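Chapter 16
Shellfish at Home: Buying, Serving, Clearing Up

Freya Oakley

Before you start: read the storage table on p. 262. Have a notebook handy.

What this chapter covers
Crayfish, mostly. Prawns and crab come in chapter 17. Choosing them, getting them on the table, and what to do with the mess - the part most courses skip.

Key words: shell, tail, claw, residue, cross-contamination, mat.

Crayfish are messy food. Eaten with the fingers, usually, and shared. Twist the tail, pull, peel. Shell goes everywhere. Juice too. So the table matters nearly as much as the pot, and students who plan the cooking but not the table end up scrubbing wood at ten at night.

At the Penrose kitchens in Judham we teach it in this order:

Cover the table first. A wipeable mat, big enough for everyone's elbows.
One wide bowl. Low sides are easier to reach into then deep ones.
Tissues within reach, lid on the box.
Bags ready for shells and wrappers. Not the same bag as the shopping!

Cooked shellfish should not sit out for long. Eat it, or chill it promptly. Raw and cooked never share a bowl unless it has been washed in between, hot water and soap. Any doubt, throw it away.

Unpacking is part of the job as well. Chilled things out of the bag first, packets after, and keep packaging off the eating surface if you posibly can.
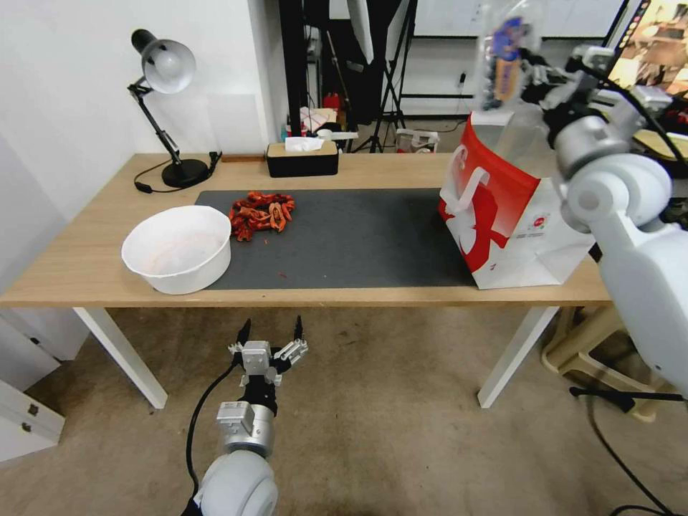
Fig. 16.1 Cooked crayfish on a dark mat, with serving bowl, tissue box and paper shopping bag.

Look at the bowl in Fig. 16.1. The pinkish-orange residue inside is the sort that needs a proper wash - a rinse won't shift it. Small red bits on the mat get picked up before wiping, otherwise they smear.

Task 1
Sketch your own table at home. Mark where the bowl, the tissues and the shell bag would go. Compare with a partner.

16.1 Choosing crayfish
Fresh or frozen? Start with the smell.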